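Open day at Clendasero, two arms and a small wheel

Got there in September, late in the afternoon, parking lot already full. Clendasero opens its Nesesham workshop to the public once a year and word has gotten around. 278 people through the door by four, according to the sheet at the front desk. I was somewhere in the last stretch.

Emiliano Palacios runs the demo side. He had a sandwich in one hand for most of our talk and never got to finish it. "Walk with me," he said, so I walked.

First thing I asked was why wheels. Last year it was folding towels.

"Towels are fun for a crowd, but our customers build stuff," he said. "Olmedo came to us with small wheel and disc assemblies. Little parts, two hands needed. One hand holds, the other one lines it up. People do it without thinking. Getting two arms to do it, thats most of my year."

Olmedo is the parts shop over in Evunville, for anyone not local. They put up some of the money and sent over a crate of parts to practice on. The wheels are small, easy to lose track of on a big table.

Palacios says the team has logged 2,689 attempts since spring. Good ones, bad ones, they keep all of them. "The bad ones teach you where to look. Usually it's the approach. The fingers come in a hair too high and push the wheel when they should be holding it."

He does not like the word autonomous much. Part of the day the arms run on their own program, part of the day a person drives them, and he wants visitors to know which is which. There's a sign for it. Someone had leaned a coat on the sign. He moved the coat. 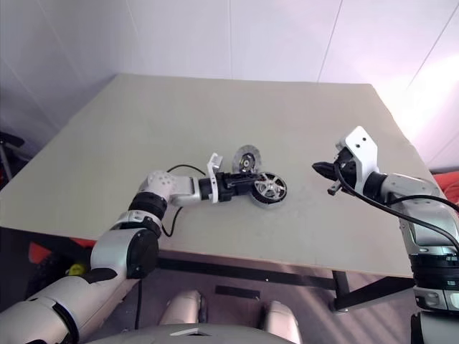

Can visitors try driving the arms themselves?

Kids over ten and any adult can, in the last hour of the day, with a staff member standing next to them and the speed turned way down.

I took a turn. Badly. You move your hand and the arm follows a beat later, and you have to quit fighting it. I nudged the wheel and that was about it. The girl after me, maybe twelve, picked it up on her second go and got a round of applause.

Anderson Magalhães was at the controls before the public hour. He used to do repairs on the line at Olmedo and switched over to Clendasero to train the arms. I asked if people at his old job gave him grief about that.

"Some. At first more," he said. "I tell them come look. The thing needs somebody who knows how the part goes together. I know when a disc is seated by the feel. The arm has no idea, so I have to show it, again and again."

How long until it knows?

He laughed. "Ask me after lunch." It was past four.

More seriously, he said the picking up is fine now, the lining up is what hurts. Disc and wheel have to share a center, and small errors add up fast. He showed me with his own two thumbs. Cables bug him too. "You turn the wrist far enough, the cable wants to pull it back. You learn to plan around it."

Palacios came back at this point, minus the sandwich. Somebody wanted to know the price. He wouldn't give one, said it depends on the cell and on who's maintaining it. Same man asked if it could change the tires on his truck. No.

What's next? A two week trial on the floor at Olmedo, starting once the safety paperwork clears. One station, 99 assemblies a shift is the target. Magalhães thinks thats high. Palacios thinks it's fine. They went back and forth on it in front of me for a while and I quit writing.

Next open day is next September, same building. Entry is free, sign up for the driving hour at the front desk when you come in becuase the slots go early. Park on the street side.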